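Questions about snack boxes, Brinham office

What is the snack box?
It is a small box which we pack for each guest who arrives after the kitchen is closed. Please order it one day before, from Dace Vanags. In November 2024 the price changed to 4 dollars for one box.

What do I get inside?
Usually something salty and something sweet, both in closed packages. We do not put in fresh fruit, as it gets soft until the morning. Drinks are ordered separately.

Why is the container clear?
The person at the desk must see what is inside without opening the lid. Before June we used paper bags, and many of them came back to us with the wrong name.

In which order do I pack, if I help in the kitchen?
Put everything on the table first, next to the container. The biggest package goes in first and the small packets after it. Small bottles stay outside the container. 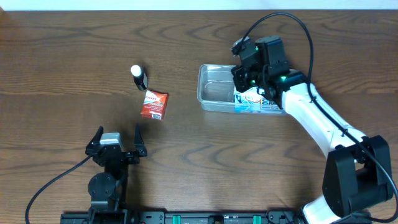
Normunds Žukauskas writes that he prefers to put the small packets in first, at the side, and that his chips arrive less broken this way. Both orders are allowed, only the lid must close without pressing.

Can I keep the container?
Yes, but we are happy to get it back. Wash it by hand, please, the machine makes it bend.

I have an allergy. What should I do?
Write it on the order form, in line 13. Without this line we pack the usual box.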